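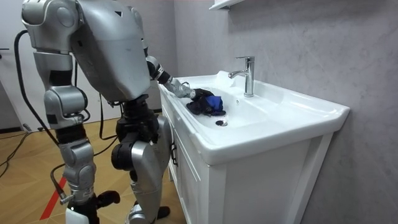

Who will train Nirnosura for the Jabłońska Cup?

The mare will be trained by Danuta Michalski, who takes over the harness team at Rindon Stables after 12 years there as foreman.

2020-06-15

19 shares | 5 comments

Rindon Stables has appointed Danuta Michalski as head trainer of its pacing team at Trarnimcombe. She replaces Elżbieta Tomaszewski, who is giving up her licence at the end of the season but will keep a few broodmares on the property.

Michalski takes charge of 19 horses in work. Seven of them are two-year-olds that have not yet raced. The best known of the older horses is Nirnosura, a six-year-old mare who won five races last season and ran second in the Jabłońska Cup.

"I have done the morning feeds and most of the fast work for a long time, so the horses won't notice much," Michalski said. "The part I have to get used to is the nominations and ringing the owners. Elżbieta always did the phone."

All the current owners have been contacted and have agreed to leave their horses with the stable. Training fees stay the same until the end of October and will be looked at again then.

Wojciech Kalinowski remains the stable's first-choice driver. He has driven Nirnosura in all but two of her starts, and will also take the reins on the young horses when they go to the trials.
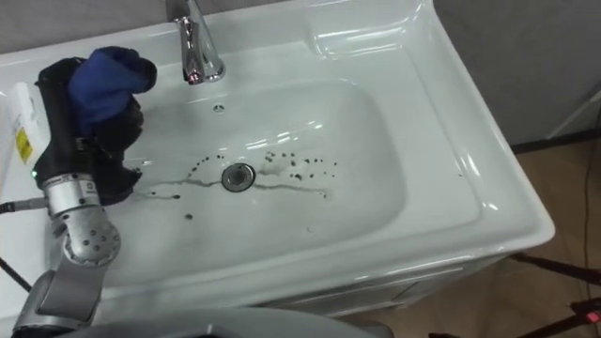
Plans for Nirnosura

The mare has been in the paddock for five weeks with a bruised near-side heel. She went back into light jogging on the sand track last week and the farrier has changed her front shoes.

She will have two trials before racing. The first is planned over the shorter trip behind the mobile, with no instructions other than to follow something and finish off. If she pulls up well she will go to a mares' race at Trarnimcombe, and then straight to the Cup in October.

"She draws badly and she hates the rail, so I would be happy with anything out wide," Kalinowski said. "Last year we got going too late and the winner had gone. I'd like to be closer at the bell this time."

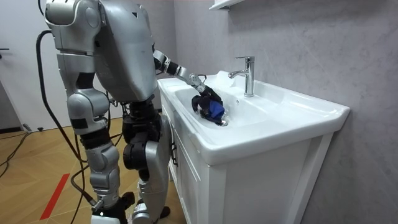 A final decision on the Cup will be made after the mares' race. The stable also has the option of a standing start over the longer distance, which she has tried once and handled well enough after a slow step away.

Changes at the track

The handover comes as the Trarnimcombe Harness Racing Club resurfaces its training track. The back straight has been finished, and the home turn will be closed to fast work on weekday mornings until the job is done. Rindon will float its horses to the beach two mornings a week while that goes on.

Club president Imtiaz Wickramasinghe thanked Tomaszewski for her years as a trainer at the track.

"Elżbieta had runners at our meetings in good seasons and poor ones, and we were glad of them when fields were short," he said. "Danuta knows the place and we look forward to seeing the Rindon colours go round again."

Owners who would like to visit the stable can do so on race mornings after the last team has worked. Please ring first, as the front gate is kept locked.

Media contact: Danuta Kurek, Rindon Stables office, Trarnimcombe

© 2020 Rindon Stables | Contact us | Back to top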